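3.2 Work surfaces

Of the 76 homes in the Trilldale survey, most had at least one light wooden surface in daily use. We recorded grain direction, finish and the way daylight fell on each one, as residents often judged a surface clean or dirty by its look alone. Figure 4 gives a close view of one pale surface with fine, straight grain.

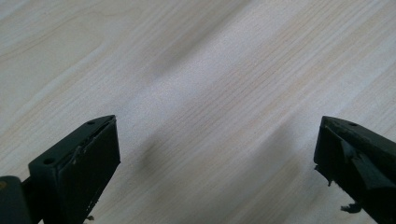
Figure 4. Pale wood with fine grain, under bright, diffuse light.

Residents wiped their surfaces up to 6 times a day, usually along the grain. Soft shadows were a common source of error – two raters marked them as stains in the April round, and Millet rechecked those entries by hand. The corrected set holds 3,178 entries and is used in the rest of this section. Dark surfaces are treated in Section 3.3.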